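The common room on the first floor of Asfaw House reopened to residents and their visitors on Saturday, 16 Feb 2019, after being closed for new flooring and a repaint. The long table is back in its old place beside the sofa, and the weekly fruit table has started again with it.

Fruit is put out for anyone in the building to help themselves. It is paid for from the residents' social fund, which stood at £2,581 at the end of last month, and the weekly order comes from Plollon, the greengrocer on Nuvbridge Road. The shop has supplied the house since August and delivers before nine in the morning.

The order changes from week to week. Citrus and pears go quickest, and residents on the second floor had asked for more things that can be peeled by hand and eaten without a plate. Longans were added after several people asked for them at the winter meeting. Cucumbers are ordered for the salad lunch but may be taken from the table as well if there are any over.

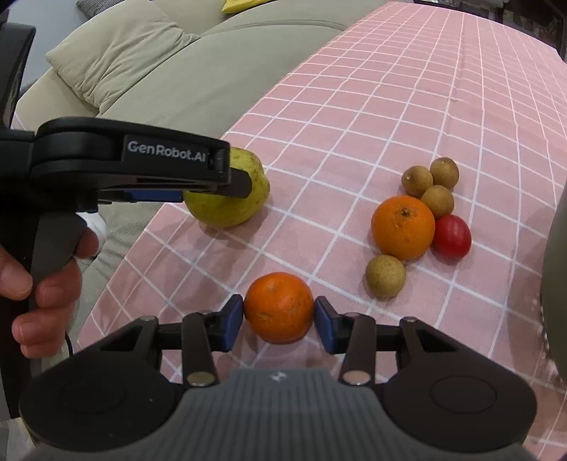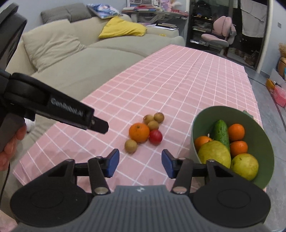

**Hullitlow Residents' Social Club | House News**

The pink checked tablecloth is one of two bought for the room. It can be wiped down after use and should not be put in the washing machine, as the last one shrank and no longer reached the end of the table. The second cloth is kept in the tall cupboard by the door, on the shelf below the board games.

Eyerusalem Abdella, who looks after the weekly order, said the table had been missed while the room was shut. "We tried leaving the fruit in the entrance hall but it was in the way of the post, and people walked past it," she said. "Up here they sit down. You come in for a tangerine and you're still there an hour later."

She has asked that people sort the fruit before putting it back in the bowl at the end of the day. Anything soft or split should go in the food waste bin in the kitchen, and small fruit such as longans should go on top so that it does not get crushed under the pears. The bowl itself should be washed by hand.

The club spent £180 on the room from its own money while the work was being done. Most of this went on cleaning the sofa covers and on the cushions. The floor and the paint were paid for by the landlord and do not come out of the social fund. A further £94 was spent on two floor lamps, which have been ordered but have not arrived.

Residents are reminded that the sofa can be moved away from the table for film nights but must be lifted and not dragged, as the new floor marks easily. Felt pads have been stuck under the feet. If one comes off, please leave it on the window sill and put a note in the repairs book.

There were also some questions about visitors. Guests are welcome to use the room and to have fruit, and there is no need to sign them in before six in the evening. Groups of more than 15 should book in the usual way, using the sheet outside the lift, so that two parties do not turn up at once. The room is kept free on weekday afternoons for the reading group and the knitting group, who share it.

The salad lunch will return next month. Anyone who would like to help with the chopping is asked to put their name on the list in the kitchen, and to say whether they can bring a knife and board. The house has only a few of each and the good bread knife has not been seen since the autumn. If it is in your flat, please bring it back to the kitchen drawer.

Suggestions for the fruit order can be written on the pad next to the kettle. The order is sent to Plollon on Thursday at noon, and anything added after that will be held over to the following week. Melons have been requested several times and will be tried once the price comes down. Dried fruit and nuts cannot be included at present, as one of the regular visitors has a serious nut allergy and the table is open to everybody.

The room is open from eight in the morning until ten at night. The heating in there is on a separate timer from the rest of the first floor, and the timer is still set to the old hours. The landlord's office has been told and an engineer is due to reset it. Until then it may be cool first thing, and the portable heater can be borrowed from the ground floor office.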